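Updated 25/11/2023

I keep the rules for our laundry-handling arm at Jevcombe, and these are the things people ask me most. If yours isn't covered, grab me or Eulalia Cabral and we'll add it.

## Do I really have to fill in the start sheet every time?

Yep, every run, even if you only stepped out for coffee. It's one page. Write down the garment, the program version and your initials, and please use a pen (pencil smudges and then I can't read it in March).

## What counts as a fair starting pile?

Drop the garment in from above and leave it alone. No tucking, no smoothing, no turning a hem toward the gripper to be nice to it! If some of the cloth ends up hanging over the rim, that's a legal start and you run it as it lies. Striped trim and seams are fine too – we want clothes with details on them.

The fingers begin open and in front of the basket, clear of the cloth.
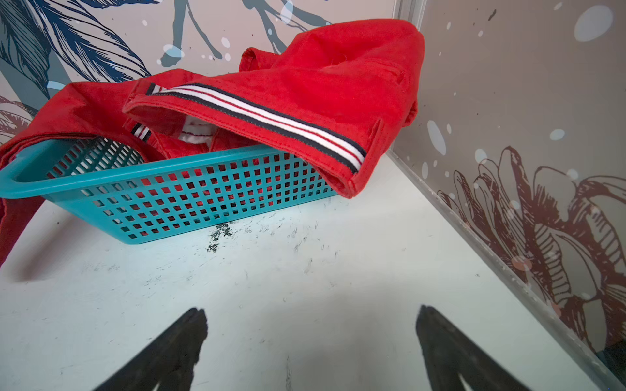
## How fast can the arm go?

Our house limit is 300 mm per second with the guard closed. With the guard open it's 44, and you keep one hand on the stop button. Akihiko Honda set those numbers after the Allura trials and he's the only one who can change them.

## It snagged on the basket. Can I just pull it free?

Please don't. Hit stop, wait 15 seconds, then open the fingers from the panel. After that you can reach in. Log it as a snag even if the cloth looks fine.

## Can I wipe down the work surface between runs?

Between sessions, sure. Mid-session, leave it – scuffs and smudges are part of the setup, and I'd like the first run and the last run to match.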